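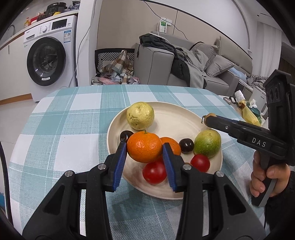 어쿠스틱 기타의 도장은 악기의 외관과 음향 양쪽에 영향을 주지만, 수리 현장에서는 대개 외관 문제로 접수된다. 오른빌(Ornville)에서 수리 공방 스콜라흐(Skolach)를 운영하는 하리시 카이말(Harish Kaimal)은 이 분류가 작업 순서를 잘못 잡게 만드는 원인이라고 본다. 그가 맡은 악기는 피메티(Pimetti) 플랫톱 한 대로, 이전 소유자가 전판 위에 래커를 덧뿌린 상태였다. 표면에는 도장 업계에서 오렌지필이라고 부르는 잔요철이 전면에 퍼져 있었다. 흰 접시에 담긴 주황색 귤의 껍질을 떠올리면 결함의 성격을 이해하기 쉽다. 카이말은 “귤은 멀리서 보면 매끈한 구에 가깝지만 조명을 비스듬히 주면 반사광이 잘게 끊어진다. 래커 면도 같은 방법으로 검사한다”고 말했다. 인터뷰는 2024년 9월 12일에 진행했다.

먼저 오렌지필이 생기는 조건을 물었다. 그는 분무된 입자가 면에 닿은 뒤 서로 합쳐져 평평해지기 전에 점도가 올라가는 것이 기본 원인이라고 답했다. “용제가 너무 빨리 날아가거나, 희석이 부족하거나, 건을 너무 멀리 두었거나 셋 중 하나인 경우가 많다. 공기압이 낮아 입자가 굵게 나오는 경우도 있다. 이 악기는 요철 간격이 넓고 높이가 낮다. 희석 부족으로 판단했다.”

판단의 근거는 시험편이었다. 카이말은 가문비나무 자투리에 같은 계열의 니트로셀룰로오스 래커를 희석 비율만 바꿔 뿌리고, 경화한 뒤 악기와 나란히 놓고 반사를 비교했다. 사용한 제품은 페란드(Ferrand) 래커다. 원래 도료가 무엇인지는 확인되지 않았다. “용제에 녹는다는 것까지는 알 수 있다. 보이지 않는 부분에 면봉으로 시험해서 연화되면 니트로 계열이거나 셸락이고, 알코올에 반응하지 않으면 셸락은 제외한다. 그 이상은 추정이다.”

도막 두께는 초음파식 측정기로 쟀다. 브리지 앞쪽 한 지점에서 112마이크로미터가 나왔다. 그는 이 값이 자신이 전판에 남기는 두께보다 확실히 크다고 했다. 다만 단일 지점의 값으로 전체를 판단하지는 않는다. 목재 위 도막 측정은 금속 위 측정보다 산포가 크고, 가문비나무는 춘재와 추재의 경도 차 때문에 이전 샌딩에서 생긴 골이 그대로 남아 있을 수 있다. 같은 자리를 여러 번 재고, 커플런트를 닦은 뒤 다시 재서 재현성을 본다.

전면 박리를 하지 않은 이유도 물었다. 카이말은 박리제를 쓰면 로제트와 바인딩이 먼저 손상된다고 설명했다. “셀룰로이드 바인딩은 래커를 녹이는 용제에 같이 녹는다. 마스킹을 해도 경계로 스며든다. 긁어내는 방법은 용제를 쓰지 않는 대신 전판 자체를 깎을 위험이 있다. 이 악기는 밑의 원도장이 살아 있어서 덧칠한 층만 낮추면 된다.”

작업은 평탄화부터 시작했다. 코르크를 댄 평평한 블록에 내수 연마지를 감고, 결 방향으로만 움직인다. 첫 단계의 거칠기는 요철의 높이에 맞춘다. 너무 고운 종이로 시작하면 봉우리가 깎이지 않고 둥글어지기만 해서 광을 낸 뒤에도 굴곡이 남는다. 남은 골은 광택이 있는 점으로 보이고, 깎인 면은 무광으로 보인다. 점이 모두 없어질 때까지 같은 번수를 유지한 뒤 다음 번수로 넘어간다.

윤활액에 관해서는 의견이 분명했다. “전판에는 물을 쓰지 않는다. 사운드홀 가장자리나 브리지 핀 구멍처럼 단면이 노출된 곳에 물이 들어가면 섬유가 부풀고 그 위의 래커가 들뜬다. 나는 정제 미네랄 스피릿을 쓴다. 경화가 끝난 니트로 래커에는 문제가 없었지만, 경화가 덜 된 면에는 쓰지 않는다.” 마지막 연마는 2000번이다. 그 뒤는 폼 패드와 컴파운드로 처리하며, 모서리는 기계를 대지 않고 손으로 마무리한다. 도막이 가장 얇은 곳이 모서리이고, 회전 패드의 열도 그곳에 먼저 쌓인다.

덧칠층에는 흘러내린 자국도 있었다. 아래쪽 바우트의 저음현 측에 길게 굳은 자국이었는데, 카이말은 블록 연마 전에 이것부터 처리했다. 면도날 양 끝에 얇은 테이프를 감아 날의 중앙만 면에 닿게 한 뒤, 거의 수직으로 세워 긁는다. 테이프 두께가 잔여 높이를 정한다. 흘러내린 부분은 속이 덜 굳은 경우가 많으므로 손톱이 들어가면 작업을 미룬다. 그는 이 단계에서 서두르다가 자국 옆에 새로운 골을 만드는 사례를 가장 자주 본다고 했다.

음향 변화에 대해서는 신중했다. 작업 전후로 줄을 감은 상태에서 새들 가까이를 가볍게 두드려 녹음하고, 스펙트럼에서 전판의 주공진을 읽었다. 작업 후의 값은 174헤르츠였다. 작업 전 값과 비교해 얼마나 움직였느냐고 묻자 그는 수치를 제시하지 않았다. “작업 전 녹음은 습도가 달랐다. 전판의 함수율이 바뀌면 질량과 강성이 같이 바뀐다. 그 차이를 래커의 효과라고 쓰면 틀린 기록이 된다. 작업 후 값은 다음번 점검의 기준으로만 쓴다.”

의뢰인은 소리가 열렸다고 평했다고 한다. 카이말은 그 평가를 부정하지 않으면서도 작업 일지에는 다른 변수를 같이 적었다. 줄이 새것으로 바뀌었고, 새들 밑면을 다시 평탄하게 맞췄으며, 너트의 3번 현 홈도 손봤다. “도막을 줄인 것은 네 가지 변경 가운데 하나다. 하나씩 바꾸고 매번 녹음했다면 분리할 수 있었겠지만, 의뢰인이 그 시간에 비용을 내는 것은 아니다.”

도막이 얇을수록 좋으냐는 질문에는 용도에 따라 다르다고 답했다. 두꺼운 도막은 질량을 더하고 감쇠를 높이는 경향이 있으나, 너무 얇으면 팔이 닿는 아래쪽 바우트와 피크가 지나가는 자리가 먼저 뚫린다. 땀에 의한 연화도 고려해야 한다. 니트로 도막은 가소제가 빠지면서 수년에 걸쳐 수축하므로, 막 끝낸 면이 완전히 평평해도 이후 나뭇결이 드러난다. 이를 결함으로 보고 다시 뿌리는 소유자가 있고, 이번 악기도 그런 경로를 거쳤을 가능성이 있다고 그는 추정했다.

부분 보수와 덧칠의 경계도 화제에 올랐다. 니트로 래커는 새 층이 밑층을 다시 녹여 결합하므로 부분 보수가 가능하다. 같은 성질 때문에 밑층에 남은 실리콘이나 왁스도 함께 올라온다. 가구용 광택제를 오래 쓴 악기에서는 분무 직후 둥근 구멍이 열리는 피시아이가 생긴다. 카이말은 분무 전에 나프타로 닦고 천을 바꿔 한 번 더 닦는다. 그래도 시험 분무에서 구멍이 보이면 얇은 탈납 셸락 층으로 차단한다. 첨가제로 표면장력을 맞추는 방법은 부스와 건이 오염되기 때문에 쓰지 않는다고 했다.

경화 기간은 층수와 환경에 따라 잡는다. 이번 악기는 바인딩 옆에 연마 중 얇아진 곳이 한 군데 있어 페란드 래커를 국소적으로 올렸고, 2주를 걸어 두었다가 다시 평탄화했다. 판정에는 냄새를 쓴다. 사운드홀 안쪽은 접착제와 목재 냄새가 섞이므로 제외하고, 도장 면 가까이에서 용제 냄새가 나면 더 기다린다. 케이스에 너무 일찍 넣으면 안감의 직물 자국이 면에 찍힌다. 스탠드의 고무와 닿는 부분도 변색되거나 녹을 수 있어 면 천을 끼운다.

습도 관리에 관한 질문을 끝으로 넣었다. 래커는 수분의 이동을 늦출 뿐 막지 못하고, 전판 안쪽 면은 대개 도장되어 있지 않다. 바깥쪽만 두껍게 올린 전판은 안팎의 수분 교환 속도가 달라진다. 그는 이 차이가 변형에 얼마나 기여하는지는 측정해 보지 않았다고 했다. 난방이 시작되는 10월부터는 케이스 안에 습도계를 넣고, 가습기를 넣기 전에 습도계부터 교정하라고 권했다. 교정은 밀폐 봉지에 젖은 소금과 함께 넣어 두는 방식으로 충분하다.

피메티는 현재 줄을 감은 채 공방에 걸려 있다. 카이말은 브리지 뒤쪽의 배부름을 한 번 더 재고 나서 인도할 예정이며, 넥 각도는 이번 작업 범위에 들어 있지 않다.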